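Print this page | E-mail this page

Caring for stitches at home after minor surgery

Most small wounds heal well with simple care. Follow the steps below unless your surgeon has told you something different.

1. Leave the first dressing in place for 2 days. Keep it dry, and take sponge baths instead of showers.

2. Wash your hands before you touch the area. Peel the dressing back slowly, in the direction of the wound.
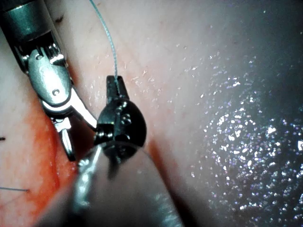 Can I trim a loose end of thread myself?
Leave it alone and call the clinic – a nurse can trim it at your next visit.

3. Clean the skin with plain water and pat it dry with a fresh towel. Do not use peroxide or alcohol, which can slow healing.

4. Put on a new dressing each day, or sooner if it gets dirty. A little spotting is normal at first. If the wound bleeds, press on it firmly with clean gauze for ten minutes without lifting to look.

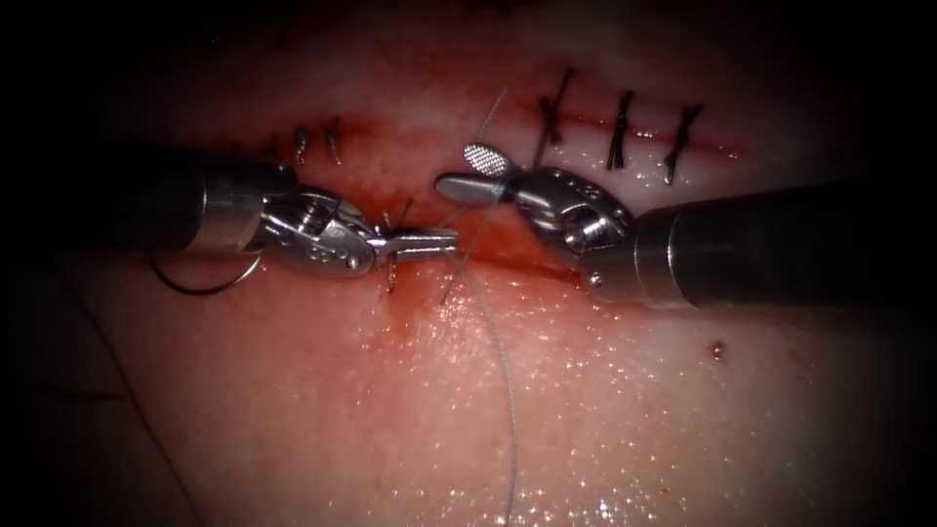

Two instruments meeting over an incision line on a tissue pad.

5. Avoid heavy lifting and anything that pulls on the wound. Swimming and tub baths should wait until the stitches are out and the skin has closed. 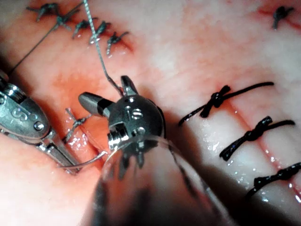

6. Check the wound daily. Call the Malamlow Clinic, extension 1319, if you notice spreading redness, pus, a fever, or edges that pull apart.

Written by Khadija Shawky

Last updated: 17 Dec 2025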